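We use cookies to improve your visit. Accept | Settings

Trudholm Gripper Fingers, Student Pack: Review
30 May 2019
By Parviz Jafarzadeh

Our club bought the student pack in November for the laundry project, where two arms take clothes and hangers to a rack. The pack cost $72. The black fingers hold a painted tube well enough, but they collect dust, and wiping them down is now part of setup.
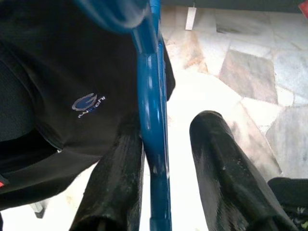 Fabric and hangers

Shirts are harder. With both arms on one garment, the fingers keep their hold on thin cotton and slip on thick seams. We run the grip at 40 percent — at 50 the students saw marks on the collars. Hanger hooks are no trouble.

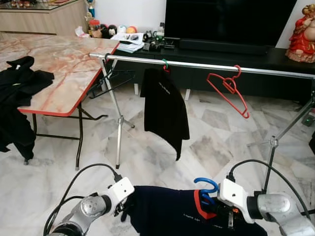

Dymphna Ó Néill would go lower still for knitwear, and thinks the pack should come with a spare pair of tips.

I agree about the spares. Good value otherwise.

Recent reviews
Flakus cable kit
Buckley bench clamp
Plasari starter arm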